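Last updated: Mar 9, 2026

Hapeta Door Pack for the Stosari Simulator

Hello and welcome! If you're new around here, Hapeta is our little add-on of kitchen door exercises for people who train and test robot arms in Stosari, and the microwave is the one almost everybody loads first. You get the arm, the table, the appliance with its hinged door and handle, and a controller that you're free to use, rewrite or throw out entirely (plenty of you do, and we love seeing what comes back).

Before you download, though, please read the next few paragraphs, even if you're in a hurry. Version 5 has a fault in it, and it's the kind that can follow you out of the simulator and onto a real machine if you aren't watching for it.

What happens is this. The arm comes down next to the handle, the fingers close, and the controller is supposed to wait for a contact signal before it starts to pull. In version 5 the signal can arrive early, when a finger has only brushed the handle. The controller takes that as a good grip and pulls at full force, and then the fingers slip, or the wrist swings hard into the door. 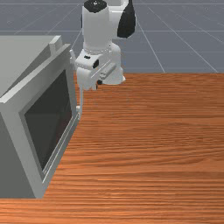 One customer wrote in to say that the slip itself never bothered them much, it was the log cheerfully reporting "grasp OK" every single time, and that they'd lost most of a week blaming their own code. We felt terrible reading that, and they were right about the log. It repeats whatever the contact signal tells it and checks nothing else.

So, what to do in the meantime? If you only use the pack for pictures or for planning paths, carry on as you are. If you run the controller, open the settings file and turn on the second contact check, which asks both fingers to agree before any pulling starts. It does slow things down, and a full run now takes about 600 steps, so you may need to raise your time limit. Please also set the pull force cap to 50 percent and leave it there until the update is out.
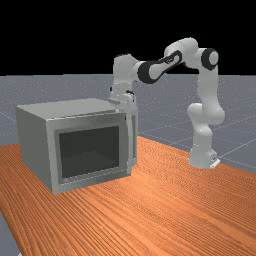
Render: Hapeta team, made with Stosari

Those of you using the Sistik bridge, which sends the same commands to a physical arm, have a bit more to do, and we'd ask you to be strict about it. Don't run version 5 through the bridge at all. Go back to version 4, keep the stop button within reach, and keep people well away from the door side of the bench. We know going back is a nuisance (the old handle model was stiffer and the door only opened to 90 degrees), but we'd much sooner have you grumbling at us than standing next to an arm that thinks it's holding something.

The trouble is easiest to find with the close-up view switched on, down where the finger pads come up on either side of the handle. Pause just before the grip closes and step forward slowly with the contact overlay showing.

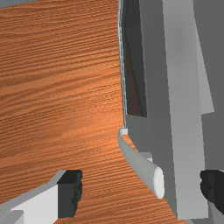

If the overlay lights up on one side only and the arm begins to move anyway, you have the fault, and we'd be very grateful for your log and your settings file. Send them even if you've already worked around it, and even if you think your setup is too odd to be of any use to us. The odd ones have been the most helpful so far!

The fixed version should be ready in April. It's a free update for everyone who owns the pack, and the second contact check will be on by default.

Comments

Second check fixed it for me, thank you. Took me ages to find the setting because it's under "fingers" and I was looking under "contact." Maybe move it?

Does this affect the drawer exercises too? Same controller, I think, but I haven't seen any slipping there.

Reply from Hapeta: It's the same controller, yes, so please use the force cap on drawers as well. And we'll move that setting, good thought.

We went back to version 4 on the bridge and our old recordings wouldn't load until we cleared the cache folder. Mentioning it in case anyone else is stuck.

© Hapeta, Nomport | Contact us | Back to top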